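Review: Erkine prompt book software for student theatre
Posted 8/25/21

I stage manage at a mid-size college theatre program and teach the one-credit stage management lab that goes with it. For years our prompt books have been three-ring binders: script on the right, blocking paper on the left, sticky tabs for cues. Over the summer the department paid for a one-year license of Erkine, a program from Trallix that is meant to replace the binder. I used it for one full production in July and have now set it up for the fall season.

We had a cast of 31 for the July show, a large-cast comedy with two intermissions, and a book with more sound cues than any of us wanted. It was a fair test.

Setup

You start by importing a script as a PDF. Erkine turns each page into a spread, with the script on one side and a blank blocking page on the other. Clean scans came in fine. Our script was an older acting edition with a crooked gutter, and I had to straighten a lot of pages by hand. The tool for that is slow. Set aside an evening.

After the pages are in, you draw cue lines from a word in the text out to the margin and label them. Light, sound, fly and deck cues each get a color, and you can change the colors. Standbys can be added automatically a set distance above each cue. I turned that off after the first act because it kept putting standbys in the middle of other cues.

The ground plan goes in as an image. You can shrink it and repeat it on every blocking page, the way most of us do with a photocopy. I traced ours from the designer's drawing and it stayed sharp when I zoomed in.

In rehearsal

Blocking notes can be typed or drawn with a stylus. My assistant typed and I drew. Both worked, but typed notes are easier to search later, and search is the best thing in the program. When an actor asks where they picked up the letter in act two, you type "letter" and go to the page. In a paper book that is a minute of flipping while everyone waits.

Line notes are also good. You highlight the missed words, pick the actor and the type of mistake, and at the end of the night Erkine makes a sheet for each person. Ours went out by email before the actors were out of the parking lot. By the end of the run of the show the program had logged 2738 notes of all kinds, counting line notes, blocking and cues, and it never lost one that I know of.

Sync is less good. Two people can work in the same book, but if you both edit one page, the later save wins and the earlier one goes to a history list. You can get it back. We settled on a rule that I owned the cue side and my assistant owned the blocking side, and had no trouble after that.

The rehearsal report template covers the usual headings - scenic, props, costumes, lights, sound, schedule. You can add your own. I would like it to remember who gets which version, and it doesn't.

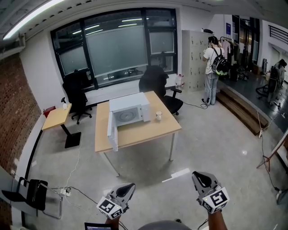

The microwave and a cup, on the table by the window.

Calling the show

I called all the performances from a tablet on a music stand, with a printed book under the desk. The dark mode is dim enough for a booth. Page turns are a tap on the right edge or a foot pedal. I tried a Brimus pedal we already had for the pit, and it paired without any fuss.

There was one problem. On the second night the tablet put up a system message over the page during a run of quick cues. That is a tablet setting and I should have caught it, but paper doesn't have settings. I kept following along in the printed book until closing.

Printing is fine. The margins leave room for holes, and the cue colors survive a black and white printer because each type of line also has its own dash pattern. Someone at Trallix has worked with a bad office printer.

Limits

One book can hold 3000 cues and notes on the basic plan, and 2738 was closer to that than I expected. A long musical would go over. The larger plan removes the limit but costs a good deal more, and the academic discount only applies to the basic one. Schools should ask about this before signing.

There is no offline mode on a laptop, only on a tablet. Our rehearsal room has weak wireless, so this mattered to us.

I also looked at Bošković, which does much of the same job and has a better page-straightening tool. Its cue margin is narrow and I couldn't fit our labels in it. If your show is light on cues it may suit you better.

For teaching

I still have first-year students build a paper book for their first assignment. They learn what goes in it and why the layout is the way it is. After that they move to Erkine, and most of them pick it up in one class meeting. The help pages are short and use real theatre terms.

We are using it for the fall play and the winter one acts. For the spring musical I'm waiting to hear back on the price of the larger plan, and the binders are still on the shelf.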